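Clear Your Desk, They Said
Speaker notes, small business evening, June 25, 2026

Running time with questions is supposed to be forty minutes. Skip the Fukora section if the previous speaker overruns.

OPENING

Wait for the coffee people to sit down.

Say hello. Say what I do: I get paid to go into offices and help people find things. Mostly invoices. Once a cake.

Ask for hands. Who has a pile on their desk right now? Who knows what is at the bottom of it? (Hands go down. Let them go down. Drink water.)

I used to sell the empty desk. I had slides about it. I had a mug. My own desk at the time was a door on two filing cabinets and I worked at the kitchen counter so I wouldn't have to look at it.

WHAT A PILE IS

A pile is a list of decisions you didn't feel like making. The paper is along for the ride.

Walk through my own pile from last October, top to bottom:
- warranty card for a kettle I no longer owned
- a form that had to be signed by both of us, signed by one of us
- seed catalog
- a check (pause here, people always groan)
- a note in my handwriting that said "ask about the other one"

I still don't know about the other one. If anyone here does, see me after.

Point to make: four of those five were waiting on somebody. Only the catalog was clutter, and I liked the catalog.

STINANO

Keep this to a couple of minutes. It's a good story and I stretch it.

Stinano, seven people, one long room above a tile shop. They sell replacement handles for old kitchen cabinets. They brought me in because orders were going out late, and the owner was sure it was the mess.

So we cleaned. Everything in boxes, boxes on shelves, labels on boxes. Beautiful. Orders went out later than before.

The mess had been the system. A tray on the left meant paid. A tray on the right meant waiting on the customer. A tray on the chair meant somebody had gone to lunch. We had alphabetized all of it.

They put it back in one afternoon. They did keep the labels, on the wrong boxes, and I'm told it doesn't bother anyone.

Slow down for this: ask what a thing means where it is before you move it.

FUKORA (skip if late)

Opposite problem. Fukora had a clean desk rule, checked every evening, with a sticker chart. Adults, with mortgages, and a sticker chart.

Spotless desks. I opened one drawer and it wouldn't close again.

They had 2,340 unfiled pages in drawers. I counted because they were paying me to. The rule measured the desk, so the desk was fine.

Don't do the drawer impression. It went badly in the last room.

THE COST OF LOOKING

Numbers people like numbers. Give them one and move on.

At Takács we kept a tally sheet for a week. Every time you get up to look for something, make a mark. The sheet had 200 marks on it by the end, and two of them were for the sheet.

Most of the looking was for the same few things: the stapler, the good scissors, the spare key, whoever had the spare key.

No new furniture. We tied the scissors to the wall with string. They asked if I had a nicer string.

THE SPREAD

New slide. Leave it up while I talk, don't explain it.

Before you sort anything, lay it out flat where you can see it all. Small things especially. A drawer full of small things looks like one problem, and spread across a table it looks like several, some of which can go in the trash.

Give it a time limit. An unlimited spread is just a bigger pile with better lighting.

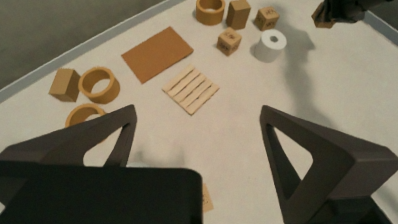 WHAT TO DO TOMORROW

Pick one pile. The smallest. Ambition is how I ended up with the door on the filing cabinets.

Go through it once and write on each thing who it's waiting for. If it's waiting for you, write your own name. This is the unpleasant part.

Plomum tried this and found that nearly everything was waiting on the same desk. It was the boss's desk. The boss had hired me. It was a quiet walk to the elevator.

Put the pile back where it was. Yes, back. Look at it again in a week.

QUESTIONS

Somebody will ask about going paperless. Answer: you can have a pile in a computer, mine is called "New Folder 7."

Somebody will ask about their spouse. I don't do spouses.

Leave handouts by the door. Bring more than last time. Check under the seed catalog for the clicker.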